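Running a Paired Replay Test in the Cotgate Simulator

Prepared by Alper Baysal, Brelta Robotics Group. Last revised June 25, 2025.

This guide sets out how to compare two grasping policies in simulation by the paired replay method. Each policy meets the same rooms, with the same starting pose, so that differences in the result come from the policy alone.

Begin by opening the scene list and selecting a furnished room. Fix the random seed before loading the robot, and record it in the run log.

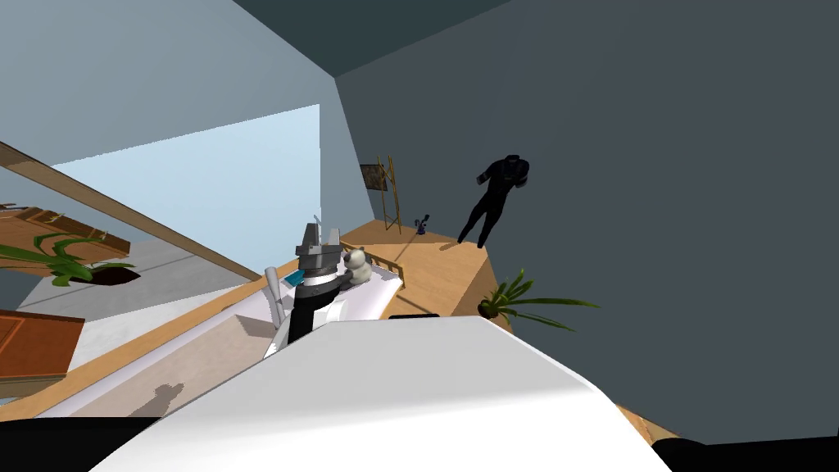
Next, set the number of episodes. The group uses 100 for each room and a limit of 2,000 steps for each episode. An episode that reaches the limit is logged as a failure, even where the object has been touched.

Load the first policy and run the full set. Do not change the camera settings between policies - the head and wrist views must stay the same throughout.
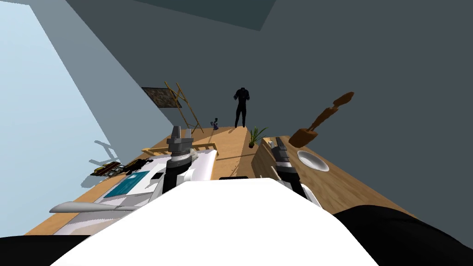

Must both policies be run on the same machine?

The same machine is preferred. Where two are used, replay six episodes on each and check that the logged joint positions match before going on.

When the second policy has finished, pair the logs by seed and open them in the Hasusier viewer. Mark each pair as a win, a loss or a tie. 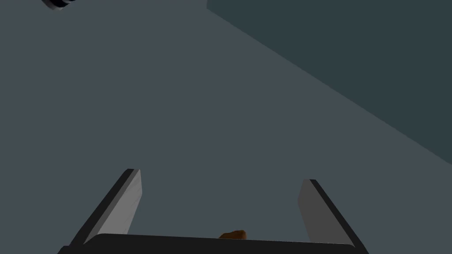
Pairs in which both policies fail should be kept in the table, in a column of their own. Repeat the whole test with three different seeds and report each result separately. Completed tables are to be saved in the Chettiar folder with the run log.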